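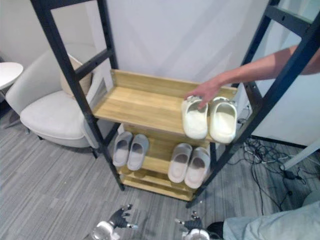

**How many pairs should go on one shelf?**
Two pairs of slides or slippers sit comfortably side by side on a shelf, with enough space between them to get your fingers in. Three will go on if they are narrow, but you may find yourself knocking one off whenever you reach for another.

## 5. Arranging your Rirholm shoe rack

By now the side frames are up, the shelves are in and you have very likely earned a cup of tea. Before you bring the shoes over, please take a moment for these last few steps, as they are much easier to do on an empty rack.

1. Press down gently on each shelf in turn, first at the left end and then at the right. If one rocks, go back to section 4 and tighten its bolts by hand, a little at a time.
2. Wipe the wood with a soft, dry cloth, running along the grain and into the corners behind the raised lip, where sawdust likes to hide.
3. Put the footwear you use every day on the top shelf. Slippers are a good choice, particularly if you come in with your arms full and don't care to bend down.
4. Set each pair with its toes facing forward and the heels towards the lip.
5. Fill the middle shelf next, keeping the pairs of one colour together if you have several alike (grey slides are terribly easy to mix up in the half-light of a hallway).
6. Leave the lower shelves for heavier shoes and winter boots, if you have them.

> **Note:** New foam soles can mark pale wood. If yours are fresh out of the box, lay a sheet of plain paper under them for the first week or so.

> **Caution:** Don't let children climb the rungs of the side frames, however much they look like a ladder. The Rirholm is made for shoes and slippers only.

> **Caution:** Let wet shoes dry on a mat before they go on the rack. Standing water will raise the grain and leave rings.

### If you want to move the rack later

Take everything off first, then lift with one person at each side frame. Please don't drag it by a shelf. Once it is in its new place, repeat step 1.

Spare bolts can be ordered from Udness, quoting part 834.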